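Subject: Re: [grasp-data] How many tries per object?
From: Jhonatan Quintero
Date: March 28, 2019

Hello Jairo, hello all,

Jairo Chambi wrote:

> We have recorded 47 grasps of one object and the model still closes
> the fingers too early. Should we record more of the same, or change
> the object? Also, do you keep the failed tries?
>
> Jairo

I would first look at how the starts are spread before you record more. At Sturkard we made the same mistake in our first set. The operator put the object always back at the same place, so the examples were nearly copies of each other. The model learned the place very well and the object very little.

Now we do 12 starts per object, and between them we move the object by hand and turn it a little. The gripper begins open every time. For flat things, such as a roll of black tape lying on the mat, we also change the height from which the fingers come down.

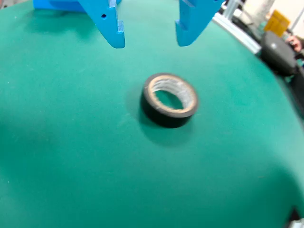 The early closing can have another reason. Please check the time stamps of the gripper command against those of the pictures. In our case the command was written 2 pictures too early, and I searched a full week in the wrong part of the code. After the correction we kept the old recordings and only shifted them.

About the failed tries: yes, keep them, but in a separate folder and with a short note. "Slipped" and "missed" should be two different words. We had 6 people writing notes, each in his own way, and sorting this afterwards was not a pleasure.

One question from my side — does somebody have a good rule for when the operator may correct the movement in the middle of a try? I accept it at the moment, but I am not sure it is right.

Kind regards,
Jhonatan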